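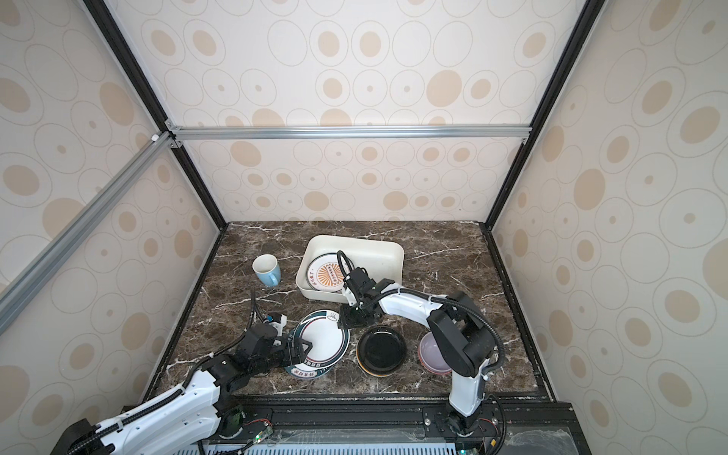
Dishes on a dark marble-patterned tabletop.

Motmont Harriers football

The Motmont Harriers are the varsity football team of Motmont High School. They play 11-man football in the Welent Valley Conference and have done so since the league split into two divisions. Home games are at Papadakis Field, on the north side of town. School colors are maroon and gray. Main rival: Nitard.

The program has 510 wins all time, counting forfeits. Without the forfeits the number is lower, and the conference record book uses the lower one. Both turn up in newspapers.

History

Football at Motmont started as a six-man game, played on a pasture behind the old grade school. No coach the first two seasons. A math teacher drove the team to away games and kept the book. Scores from this period are patchy and a few opponents are listed only as "town team".

The move to 11-man came when the Motmont and Lower Welent schools merged. The merged school kept the Motmont name but took Lower Welent's colors, and the Harrier nickname was picked by student vote. Earlier teams were called the Millers. Some older programs still say Millers on the cover even after the change, probaly to use up printed stock.

The first conference title came in the fourth season after the merger. The team ran the single wing long after the rest of the league gave it up and led the conference in rushing that year. Lost in the first playoff round, 20-14, on a blocked punt.

Drakos era

Nektarios Drakos took over as head coach after six years as line coach. Best known stretch in team history. His teams won 154 games, the school record, and reached the state semifinals three times. Never the final.

Drakos dropped the single wing in his first August camp and put in a wishbone, then a split-back veer when he had the quarterbacks for it. Practices were short, under two hours. He did not allow full tackling after the second week of the season, which was unusual in the league at the time and drew complaints from parents after a slow start. The team lost its first four games under him and won the last five.

He retired, came back for one season when his replacement left for a college job, then retired again. The one-season return (5-5) is included in his total. The practice field was named for him later. It is not the same as Papadakis Field, visitors mix these up.

Later seasons

The Harriers have had four head coaches since. The spread offense came in under the second of them and has stayed with small changes. Individual season passing record is 3,636 yards, set in a year the team went 9-3 and lost to Nitard twice, once in the regular season and once in the quarterfinals.

Enrollment fell after the mill closed and the school dropped a class in the playoff system. Roster numbers dropped too. For two seasons there was no junior varsity team and sophomores dressed for varsity. The JV schedule has since been restored.

Papadakis Field

Grass field, lights, home stands on the west side. Visitor stands are smaller and face the sun for early kickoffs. Named for the family that gave the land. Kickoff is 7:00 p.m. for most home games, 1:00 p.m. for first round playoff games.

The running track around the field was taken out when the school built a separate track, and the stands were moved closer to the sideline. The press box dates from before the move and was set back on top afterward. Drainage in the south end zone has been a problem, and two games were shifted to Nitard because of standing water. 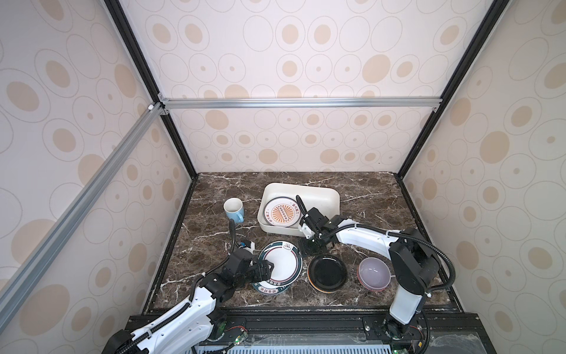

Rivalry with Nitard

Played every year since the merger, normally the last game of the regular season. The towns are nine miles apart. Winner keeps the Lantern, a brass railroad lamp, until the next meeting. A playoff meeting does not count for the Lantern.

Nitard leads the series. The longest streak by either side is eight, by Nitard, ended by a Drakos team in overtime, 28-27, on a two-point run.

Team records

Career wins, head coach: Nektarios Drakos, 154
Passing yards, season: 3,636
Receiving yards, single playoff game: 158
Longest field goal: 49 yards, wind aided acording to the game report

See also

Welent Valley Conference
Nitard Rams football
Papadakis Field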